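Kabelsalat im Werkraum
Projektbericht von Joni Partanen, Wahlfach Arbeitsplatzgestaltung

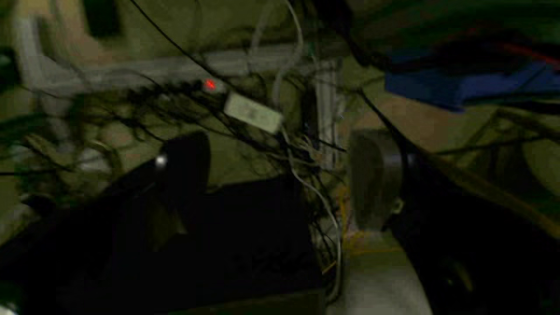
Wie räumt man einen gewachsenen Kabelhaufen auf, ohne dass danach die Hälfte der Geräte tot ist?

Indem man zuerst beschriftet und erst danach zieht. Jedes Kabel bekommt an beiden Enden dasselbe Schild, solange es noch steckt, und ausgesteckt wird immer nur eines auf einmal. So haben Ryota und ich das gemacht, und bis auf eine Panne (dazu komme ich noch) hat es geklappt.

Wie es überhaupt dazu kam

Ryota Hirose und ich hatten uns im Januar eigentlich für ein ganz anderes Thema angemeldet, nämlich Beleuchtung am Arbeitsplatz. Dann saßen wir zum ersten Mal hinten in der Ecke, wollten eine Lampe einstecken und haben einfach keine freie Dose gefunden! Die Kabel laufen dort kreuz und quer in langen Bögen durch, fast alles schwarz, und weil das Licht so trüb und grünlich ist, sieht man kaum, welches Kabel über welchem liegt. Zwischendrin leuchtet ein rotes Lämpchen, und daneben hängt schief ein hellgraues Kästchen im Gewirr, in das auf beiden Seiten Kabel hineingehen. Ryota meinte sofort: Netzteil. Ich war mir da nicht so sicher. Wir haben eine Viertelstunde darüber diskutiert und danach das Thema gewechselt.

Frau Tolter fand das in Ordnung, wollte aber vorher einen Plan sehen. Der erste Plan war eine halbe Seite lang und taugte nichts. Beim zweiten haben wir uns mehr Mühe gegeben.

Was wir vorhatten

Erstens sollte alles, was am Strom hängt, auch ohne langes Suchen vom Strom getrennt werden können. Zweitens sollte kein Kabel mehr frei durchhängen, wo man mit dem Arm oder dem Rucksack hängen bleibt. Mehr nicht. Schön musste es nicht werden, obwohl Ryota das anders sieht und am liebsten alles in farbigem Geflechtschlauch verlegt hätte. Dafür hat das Geld nicht gereicht - und ich glaube, die Geduld von uns beiden auch nicht.

Material

Klettband auf der Rolle (Marke Brirkel, 495 cm, davon ist nur ein Rest übrig)
19 Beschriftungsfähnchen, wasserfest
2 Kabelwannen von Tometti, zum Anschrauben
Permanentstift, Taschenlampe, Seitenschneider
eine leere Schachtel für alles, was übrig bleibt

Kabelbinder aus Plastik hatten wir zuerst auch auf der Liste. Wir haben sie wieder gestrichen, weil man sie bei jeder Änderung aufschneiden muss und dabei gern mal die Isolierung erwischt. Klettband kostet mehr, aber man kann es zehnmal öffnen und wieder zumachen.

Die Arbeit selbst

Angefangen haben wir mit dem Verfolgen. Das klingt nach nichts, war aber mit Abstand der längste Teil! Einer hält das Kabel an der Dose fest und wackelt, der andere sucht mit der Taschenlampe, wo es sich bewegt. Dünne Kabel sind dabei viel schlimmer als dicke, die rutschen einem ständig unter die anderen. Und schwarz auf schwarz ist sowieso eine Strafe. Ich würde beim nächsten Mal gleich darum bitten, dass neue Verlängerungen in Hellgrau oder Weiß gekauft werden, die findet man sofort wieder.

Die Schilder haben wir erst nach dem Gerät benannt, also »Lötstation« oder »Lampe links«. Das war ungeschickt, denn die linke Lampe stand am nächsten Termin rechts. Danach haben wir auf Nummern umgestellt und eine Liste dazu geschrieben, in der steht, welche Nummer gerade zu welchem Gerät gehört. Die Liste hängt jetzt in einer Klarsichthülle an der Innenseite der Schranktür.

Dann kam das Ausstecken und Entwirren. Hier ist die Panne passiert, und sie geht auf mich. Ich habe zwei Kabel gleichzeitig gezogen, weil sie so schön parallel lagen, und eines davon gehörte zum Ladegerät vom Akkuschrauber. Gemerkt haben wir es erst, als die Parallelgruppe mit einem leeren Akku dastand. Kuchen war die vereinbarte Entschädigung (Marmorkuchen, gekauft).

Beim Verlegen haben wir gelernt, dass man schwere und leichte Leitungen besser trennt. Die Netzkabel liegen jetzt in der einen Wanne, alles Dünne in der anderen. Überlängen haben wir in lockeren Achten gelegt und mit Klett gefasst, nicht stramm aufgewickelt. Netzteile liegen flach in der Wanne und hängen nicht mehr an ihren eigenen Kabeln, denn das Gewicht zieht sonst dauernd am Stecker. Zwischen den Netzteilen ist etwas Luft geblieben, damit sie nicht aneinander warm werden.

Was die Steckdosenleiste angeht: Auf unserer steht eine Höchstleistung von 3.000 Watt. Wir haben die Angaben auf den Typenschildern zusammengerechnet und die Heißluftpistole danach an eine eigene Wanddose umgezogen. Außerdem hing an der Leiste noch eine zweite Leiste, das soll man nicht machen, und die ist weg.

Was nicht fertig geworden ist

Das Netzwerkkabel zum Nebenraum ist zu kurz für die Wanne und läuft weiter so, wie es immer lief. Hausmeister Hattori will sich darum kümmern, sobald ein längeres da ist. Und in unserer Schachtel liegen etliche Kabel, die an gar nichts angeschlossen waren. Ryota möchte sie behalten, ich würde sie zum Wertstoffhof bringen. Da sind wir uns bis zur Abgabe nicht einig geworden.

Wer die Ecke benutzt und etwas Neues einsteckt: bitte Fähnchen dran und in die Liste eintragen. Leere Fähnchen liegen in der obersten Schublade, der Stift auch (bitte zurücklegen!).

Abgegeben am 2025-03-05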